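Kolham Hand-Held Gripper: Replacement Fingertip Pads, Series 2

Supplied as a pair, black. Suits all Kolham hand-held grippers sold from March onward. Earlier units need the Felach adaptor plate, sold separately.

Safety notice, October 2025

Series 1 pads have been withdrawn from sale. On some pairs the bond between the pad face and its backing let go under side load, and the object dropped without warning. The fault was reported first by the Wenodville workshop, where a metal tumbler fell from bench height onto an operator's foot. Returned pads showed the same separation starting at the lower corner of the face.

If you have Series 1 pads, stop using them. The series number is moulded on the back of each pad and can be read once the pad is off the arm. Do not re-glue a lifted face. Return both pads, even if only one has failed, and we will send a Series 2 pair at no charge. 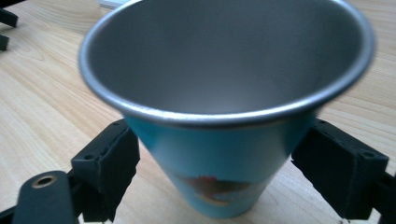 Lorna Vaněk

Tapered metal cups are a hard case for any two-finger tool. The wall slopes away from the pad, so squeezing harder tends to push the cup down and out of the grip. Set the fingers just below the rim, one on each flank, and close until the cup stops turning. A painted finish will mark if the pads are overtightened.

Series 2 pads have a mechanical key behind the face as well as the adhesive. We cycled test pairs 2000 times on coated metal cups with no separation. Grip force is unchanged and the gripper does not need recalibrating.

Fitting
Lock the trigger before you start. Remove the two screws, lift off the old pad and wipe the arm clean. Fit the new pad with the flat face inward and tighten the screws evenly. Check them again after 10 hours of use.

Inspection
Look along the edge of each pad face before every shift. Any visible gap means the pair is finished. Keep feet and hands clear of the space under a held object, whichever series is fitted.

Part number: KH-73
Warranty: 6 months from date of purchase
Colour: black only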